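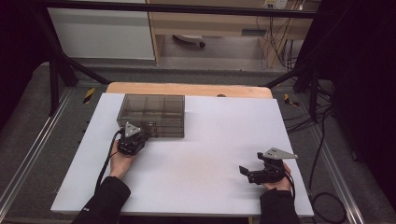
Small parts storage at Villix

The parts room at Villix was sorted out over one long Sunday in September. Screws, washers, clips and short lengths of wire had been living in coffee cans and envelopes, and finding a matching pair of anything could take all morning. Tadeo Zúñiga drew up the plan and Zdeňka Štefanec did most of the sorting.

We settled on lidded boxes with dividers inside, in clear or tinted plastic. You can tell which compartments are full without opening the lid, and the boxes stack well on the low shelves. The order was for 81 boxes – enough for the room and a few spares for the van.

Sorting was done on a white board laid flat over the table. Dark screws show up well against it, and it wipes clean. One box goes on the board at a time, toward the back left, and the rest of the surface stays free for laying out parts.

Labels go on the short end of each box. Numbers up to 200 are for fasteners, and everything above that is electrical.

The full list is pinned inside the door. If you empty a compartment, write the number on the sheet and Nazar Nazarenko will add it to the next order. Boxes go back on the shelf with the lid closed.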